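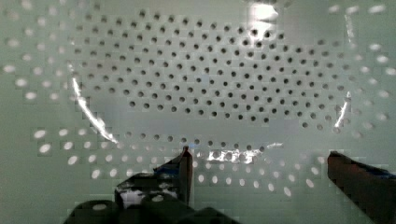
Progress report: Wolthorpe community laundry and kitchen store
Prepared by Lucienne Arnaud for Fluvdale Household Fund
Period ending October

Work in this period was mostly on the container stock. The store now lends white perforated containers for washing produce, draining and carrying light items. We bought 100 of them with the first part of the grant, and 11 are still in their wrapping.

The glossy finish wipes down quickly. The small round holes take longer, and residue stays in them if a container is put away unwashed. Ehsan Khosravi has written a one-page cleaning guide, now taped above both sinks. Borrowers are asked to brush from the outside first, then rinse.

Spending on containers and brushes came to $1,877. The remaining shelving money has not been touched. Three shelf units were quoted by Drusimis, but the depth was wrong for the back room and we have asked for a new price.

Touran Bakhtiari has taken over the lending book from Crescencio Cuevas. Late returns are still a problem, mainly over the summer months. We plan to send reminders by text.

Next steps:
Receive the revised shelving quote.
Label the unwrapped containers.
Move the spare lids out of the hallway.

We request that the shelving deadline be extended to the end of the next period.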